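Fluvus Two-Arm Teaching Bench

Supplied and serviced by Ivbridge

The Fluvus is a bench-mounted pair of arms for recording tasks by remote control. An operator works a matching pair of hand controllers and the arms follow. Each run is saved and can be replayed, trimmed or used for training.

Cup, tray and small items on the Fluvus bench, from two viewpoints.
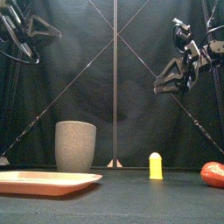
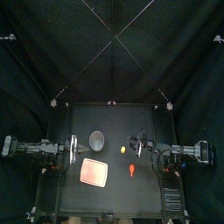 Most buyers start with tabletop jobs, and the bench is laid out for them. The arms are mounted facing each other so that either one can pick up an item and pass it across. Black fabric behind the table keeps the background plain in the recordings. For a first lesson we suggest a layout like this one, with a cup near the tray and the yellow piece set over to the right of the cup, where the operator has clear room to bring a gripper down. Keep the same items for the whole set and move them a little between runs.

Hand guiding is also included. Hold the release on the wrist, move the arm through the job and let go to store the position. It suits slow, single-arm work. For anything using both arms, use the controllers.

What you get
Two arms with parallel grippers
Two hand controllers
Enclosure frame and black fabric lining
Recording software, 5 user seats
4 spare finger sets

Part number: 971
Warranty: 8 months, parts and labour
Training: half a day on site with Keegan Merrick

Controllers from the older Pillay bench will not fit without an adapter, sold separately. Orders placed by Thu 19 December ship before the holiday closure. For quotes and bench colour options, contact Zinhle Zulu at the Ivbridge sales desk.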